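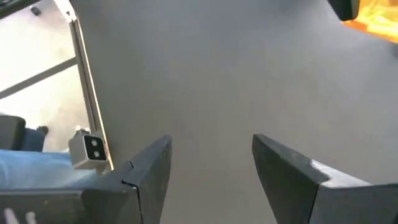 Dark gray, light gray.

1/ OK so my laptop ran out of disk space on Friday, right in the middle of a call with Myfanwy Wogan, and I've spent most of the weekend digging around in it. Thread, because a few of you asked and I can't type this four times.

2/ The warning was the little red bar under the C: drive. I'd been ignoring it since November. Don't do that! By the time it goes red, Windows updates start failing and you get all kinds of odd errors that have nothing to say about space.

3/ First stop was Settings, then System, then Storage. Give it a minute, it takes a while to count everything. Mine came up with apps, temporary files, documents, and a big fat "Other" that told me nothing at all.

4/ Temporary files I cleared right there. READ THE LIST before you hit Remove. The Downloads folder can be in there with its own checkbox, and if you're like me your Downloads folder is where your tax forms live. I unchecked it and cleared the rest.

5/ That got me enough room to breathe but the bar was still red. So then I went looking for the real hog.

6/ I used to do this by right-clicking folders one at a time and picking Properties, which is a miserable way to spend an evening. Osian Kemeys told me to get one of those programs that draws your whole drive as colored boxes, big box = big folder. So much faster. I felt a bit silly for not doing it years ago.

7/ And there it was. One giant box, 184 GB, all of it inside a folder called Benenik.

8/ If you don't know Benenik, it's the backup program I put on here when I bought the laptop. I thought it was sending my files to the external drive. It was, sort of. It was also keeping a copy of every backup on the SAME DRIVE it was backing up. Under Options it's called "local cache" and mine had no limit set.

9/ Please don't just go in and delete a folder like that by hand. I was very tempted. Hywel Gethin did it with his and the program got confused and wouldn't restore anything after that, so he had to start over from scratch.

10/ What I did: plugged in the external drive, ran one full backup, then restored a couple of photos and a spreadsheet to the desktop to make sure they'd open. They did. Only then did I go to Options and set the cache limit to 2000 MB. It asked me twice if I was sure (fair enough) and then chewed on it for most of lunch.

11/ Bar went blue. I may have clapped.

12/ While I was in there I found 308 copies of the same scan. The software that came with my old scanner saves a new one every time you click Preview?? Into a folder six levels down? Anyway. Gone.

13/ Things I left alone: anything in the Windows folder, anything in Program Files, and pagefile.sys, which looks huge and scary and is supposed to be there. If you want a program gone, uninstall it from the Apps list. Dragging its folder to the Recycle Bin leaves bits all over the place.

14/ Speaking of the Recycle Bin, empty it. Stuff in there is still on your drive. I know you know. I'd forgotten too.

15/ Rhydian Penry is asking if I turned on Storage Sense. Yes, set to once a month, with the Downloads option on Never (see post 4). It's on the same Storage page, near the top or a bit further down depending on your version.

16/ A couple of you said to just buy a bigger drive. I looked, and the one I'd want plus having the shop put it in came to 300 dollars. Maybe next year. For now I have loads of room and I'm not spending that to store scanner previews.

17/ Still don't know what's in "Other". If anybody has a good way of breaking that down, reply here and I'll try it tonight. Halvard, I saw your message about the command prompt and I'm going to need it in smaller steps please.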